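May 2020

I spent most of April measuring how much dust different floor coverings hold on to. It started with a carpet question and went further than planned.

The usual way to compare two textiles is to weigh a clean sample, load it with a known amount of test dust, vacuum it with a fixed number of strokes, and weigh it again. The difference is the retained fraction. My scale reads to 0.01 g, so the load has to be well above that. I settled on 2 g per sample, spread through a kitchen sieve from a fixed height.

Humidity was the first problem. Wool takes up water from the air, and a sample left on the bench overnight can gain more than the dust I was trying to measure. Yuzhen Peng suggested keeping an unloaded control piece of each material beside the loaded one and subtracting its drift. That removed most of the scatter. The rest came from my own vacuuming, which was faster on some runs than others. A metronome app set to 59 beats per minute fixed that.

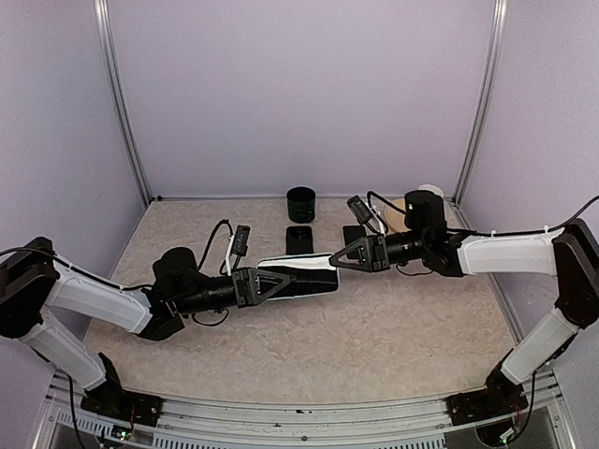

*Mottled beige and pinkish mat, textured surface.*

Pile height mattered less than I expected. Density mattered more. The Stoltar loop sample, which is short but tightly tufted, held more dust than the Tultlow shag after the same number of strokes. Tùng Lương thinks the loops shield the base from airflow. I have no way to test that with the equipment I own, but cutting the loops on half a sample would be a start.

Color is a separate issue. Mottled patterns hide soil well, so people clean them later. I photographed each sample before and after loading under the same lamp, and on the speckled ones I could not sort the prints correctly. The plain gray ones were easy.

The full log has 319 weighings, including the bad ones from the first week. I left those in and marked them. Over 300 g of test dust went through the sieve, counting the practice runs, and the sieve is no longer used for flour.

Next is the Arkine flatweave, once the replacement filter bags arrive.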